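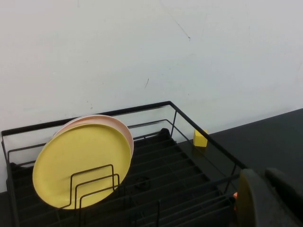
Wrist cam view, rounded fingers, both plates in the rack.

povilas_d: Trying the Kuusk fingers against the Tredham ones on plates. Same arm, 300 tries each. Kuusk got 216, Tredham 187. The wire dividers are the hard part.

gridlock2: Is that the fingers or the camera? I'd blame the wrist view. The near divider runs right over the yellow plate.

povilas_d: Camera was the same for both sets, so I say fingers.

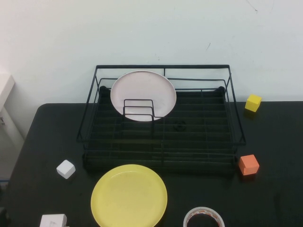 I also have a fixed camera on the table. It gets the whole rack, but the black wire on black is hard to pick out.

mvenckus: Disagree. Run 2 cameras together before you buy more fingers.

Contact | Back to top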